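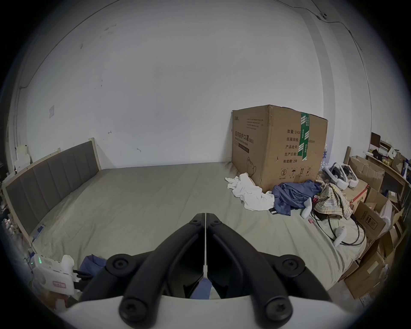

The Quartey Chorus Collection

Welcome, and thank you for stopping by! This is a collection of short praise and worship choruses of the kind that get sung from memory in a great many churches, passed along from one song leader to the next and hardly ever written down in the same way twice. It holds 1086 choruses in all, each with its words, a simple melody line in numbers (tonic sol-fa where the singer preferred it), and whatever we could find out about where the song came from. If you grew up singing these, I hope you find an old favorite in here, and if you didn't, I hope you find a new one.

The collection takes its name from the Quartey songbooks, a set of handwritten exercise books kept by the choir at Velatport, and those books are still the heart of it. Everything else grew up around them as people heard what we were doing and sent in their own.

Last updated: 2023-10-04

What's in the folder

choruses.csv
One row per chorus. This is the file most people want.

variants.csv
Other wordings of the same chorus, linked by chorus_id. Some songs have no variants and a few have so many that I gave up deciding which was the "real" one and just let the Quartey version stand first.

melodies/
Plain text files, one per chorus, named by chorus_id.

audio/
Recordings for 700 of the choruses, mostly a single voice with clapping. They are MP3 files, and the sound goes from lovely to rather rough.

notes/
Longer stories that singers told us about certain songs. Please do read a few. They are the part I go back to most.

Columns in choruses.csv

chorus_id: a short code such as Q0412. Q means it came from the Quartey books, S means it was sent in.
first_line: the first line as sung, not a formal title.
language: Ga, Twi, Ewe, English, or "mixed". A chorus that changes language halfway is always mixed, even if it's only the Hallelujah.
words: full text, with line breaks marked by a slash.
key: the key the singer used. Leaders move these up and down freely, so don't lean on it.
use: praise, worship, offering, prayer, testimony, or closing.
source: the book and page, or the name the sender asked us to use.
author: blank unless somebody could tell us who wrote it with some confidence.
checked: yes or no. See the next part.

How the checking was done

Abdul-Rahman Baidoo read through the words alongside the handwritten pages and fixed a great many of my mistakes, for which I am very grateful. Almost 700 rows are marked yes in the checked column, and that means two people have agreed on the spelling and the line breaks. The others have been typed once and looked over quickly. Ewe tone marks are the weakest spot, so if you read Ewe well and have a free evening, please write!

The melodies were typed in with Floline, and the project file is included for anyone who has it. You don't need it to read the text files.

Things to know before you use it

Spelling is left as the singers write it, so the same word can turn up three or four ways. I did try a tidy version back in May and people disliked it, so the tidy version is gone.

The "use" column is one church's habit. A song we sing at the offering may be your closing song, and you should feel free to change it.

Some choruses came out of longer hymns or out of recorded gospel songs and lost their verses along the way. Where we knew this, the row says so in the source column and we left out anything that belongs to a living songwriter who hadn't given permission. If you spot one we missed, tell us and it will come out in the next update.

Sharing and credit

You may sing, print, project and copy these for worship, teaching and study. Please don't sell them. If you use the collection in a paper or a printed songbook, a line naming the Quartey Chorus Collection is plenty, and a copy for the choir would be a kindness.

The recordings have a slightly stricter rule: ask before you put them in a broadcast or online video, as several singers wanted to be asked first.

Changes in this update

Added the last 100 choruses from the green exercise book.
Fixed the broken line breaks in the offering songs.
Moved the Skandel choir's recordings into the main audio folder.
Took out four duplicates and put one of them back.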